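Home and Shop Automation > General > Can anything on the market put away laundry yet?
7 replies, 198 views

tinsnips_44
Thu 13 November
We run a small alterations and wash-and-fold shop in Nidulport. Two people, one press, four rails. A sales rep from Govatska came by and quoted us $2,475 a month to lease an arm that he says can take finished garments off the rail, sort them by ticket and hang them on the customer's rail. I asked if it could do home-style work too, like hanging up a basket of mixed clothes. He said yes, "with supervision." Has anyone used one of these on real clothes?

bracketfungus
Not theirs, but we had a Roda on trial in April for moving stock between rails. It was fine when every hanger was the same and they were spaced out. Once the hangers were mixed it grabbed 2 at a time or missed. Someone had to stand there and fix it, so we sent it back.

lowgear
I would not judge by April. These things get new software all the time. The Chaudhary laundry across the river has had an arm on its sheet line since last year and it runs every shift. It picks up a corner, finds the next corner and feeds the ironer. They like it.

bracketfungus
Sheets are one shape and one color. That is a different job from a closet.

lowgear
It's still cloth. Five years ago people said cloth was impossible.

millroad_pat
I fix commercial dryers and I see a lot of back rooms. What I see working is anything where the item arrives the same way each time: totes, carts, flat sheets, boxes of detergent. What I don't see working is anything where the machine has to decide where one item stops and the next one starts. A basket of mixed clothes is all of that second kind. For a two-person shop I would ask the rep to run it for a full day on your own tickets — not his demo shirts — and write down every time somebody touches it.

tinsnips_44
That is good advice. He offered an hour. I'll ask for the day. To be clear, I don't need it to be fast. If it could hang things overnight at half my speed I would be happy with that.

lowgear
Slow is where they do best. You could also change the work to fit the machine. Buy one kind of hanger, put one garment on each and leave a gap on the rail. That costs less than another month of the lease.

tinsnips_44
I could do that in the shop. Customers bring clothes in on whatever they have, though, and most want the same hangers back.

oatmeal_dept
I think all of you are making the home version sound closer than it is. Putting away laundry is mostly handling a lot of things at once. A person doesn't carry one shirt to the closet and come back for the next. You take hold of as many hooks as your hand will close on and move the lot, then you sort it out by feel. Look at how the hooks sit under the fingers with a yellow hanger pointing down one way, a smaller yellow piece next to a black neck, and the white, light blue and black clothes all hanging against each other. A machine would need to see which hook belongs to the light blue one before it did anything, and it has to do that without dropping the rest. I'd want to watch it take one garment out of a bunch like that and put the others back on a rail. If the rep can show you that in your shop, sign the lease. Until then I'd spend the money on a second rail and some part-time help.
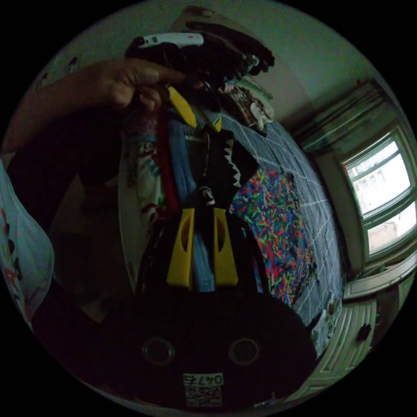
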